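About Us

Fornemwood Badminton Club

We are a friendly, slightly noisy badminton club with 113 members, four courts and a kettle that is hardly ever off. Whether you played in college and miss it, or you have never held a racket and just want to get out of the house in the evening, we would love to have you along.

How we started

The club began in September with 10 people and one borrowed net in the old Bloxham school gym. The ceiling was too low for a proper high serve, so for our first couple of seasons everybody got very good at playing flat and fast — a habit our older members have never quite shaken, and one that visiting teams still complain about. When the gym closed for repairs we moved across town to the Stulik Street hall, which has a good sprung floor and enough height for the biggest lob you care to hit. We liked it so much that we stayed.

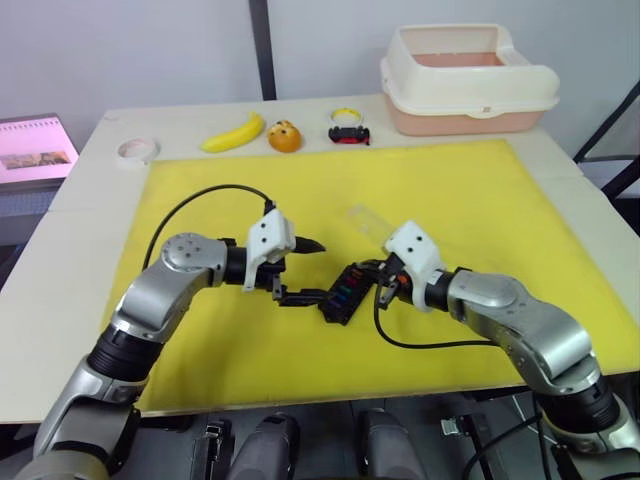

Yareli Manríquez wrote to us after her first season: "I came for the beginners' hour and figured I'd slip out early. Two people asked me to make up a doubles pair before I had my shoes tied, and I ended up staying until they turned the lights off. My backhand is still terrible, but I've stopped apologizing for it."

We get a lot of notes like that one, and they make us very happy. Most new players start in the beginners' hour, where we work on grip, footwork and getting the serve over the net, and then drift into the social games when they feel ready. There is no test and no set timetable for moving up. Some folks take a month, some take a year, and a few like the beginners' hour so much that they keep coming back to it (you know who you are!).

Our teams

For those who enjoy a bit of competition we enter three teams in the Trokis League: a men's four, a women's four and a mixed six. The mixed side has had the best of it lately, winning the league cup on June 10, 2023, after a third game in the deciding match that went all the way to 30–29.

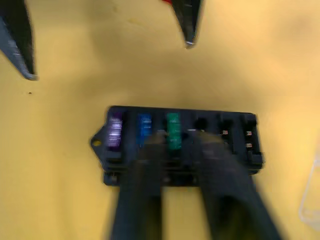
The women's four have been rebuilding with several younger players, and the results have been up and down, as you'd expect, but the matches have been wonderful to watch. Home matches are free, and there is usually cake.

Juniors

Our junior section is run by head coach Getsemaní Palacios and has 19 players at the moment, from age eight up to high school. Juniors play on two courts before the adult session, and parents are welcome to stay, or to join in at the end if they dare. We have rackets to lend in smaller sizes, so please don't buy one before the first visit.
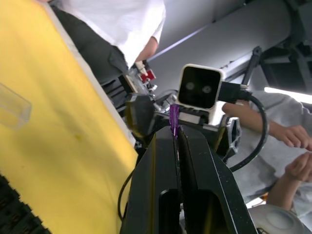 Older juniors who want match practice can move over to the adult social games from age fourteen, with a parent's okay. Several of our current team players came up that way, and it is lovely to see them now feeding shuttles to the little ones.

Coming along

Your first two visits are free. Wear shoes with non-marking soles, bring some water, and come in by the side door on Stulik Street. The front one sticks. If you'd like to talk to somebody first, call the hall and ask for extension 731, or leave a message and one of us will call you back.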